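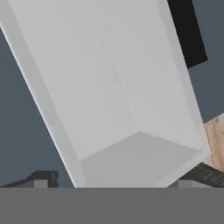

What is the difference between the gross and the net volume of a store?

Gross volume is the whole space enclosed by the inner faces of the floor, walls and roof. Net volume is what remains for goods once gangways, columns, pipework and the clear space under the roof have been taken off.

Chapter 4
Measuring Storage Space

4.1 Scope

This chapter deals with the volume of buildings used to hold dry goods. Liquids and loose grain are treated in Chapter 5. The reader should be able to work out areas of rectangles and triangles, and should have the tables in Appendix B to hand.

4.2 Gross volume

All lengths are taken between finished inner faces. Outer measurements are of no use here, as wall thickness varies widely in older buildings. The Clanby warehouse, put up in 1842, has walls that narrow at each floor, so each storey must be measured separately.

For a store with a flat roof, the gross volume is

V = l × w × h

where l is the length, w the width and h the height from floor to the underside of the roof. The ground floor at Idville has a floor area of 600 square metres. Where h is 4.41 metres, V is 2646 cubic metres.

4.3 Deductions

Fixed deductions are those that do not change with the goods held, such as columns and stairs. Working deductions depend on how the store is run. Gangways are the largest of these. A gangway is deducted to full height, even where goods are stacked on one side only.

Exercise 18 at the end of the chapter uses the Mittal method, in which fixed deductions are made first and working deductions are then taken as a share of the remainder.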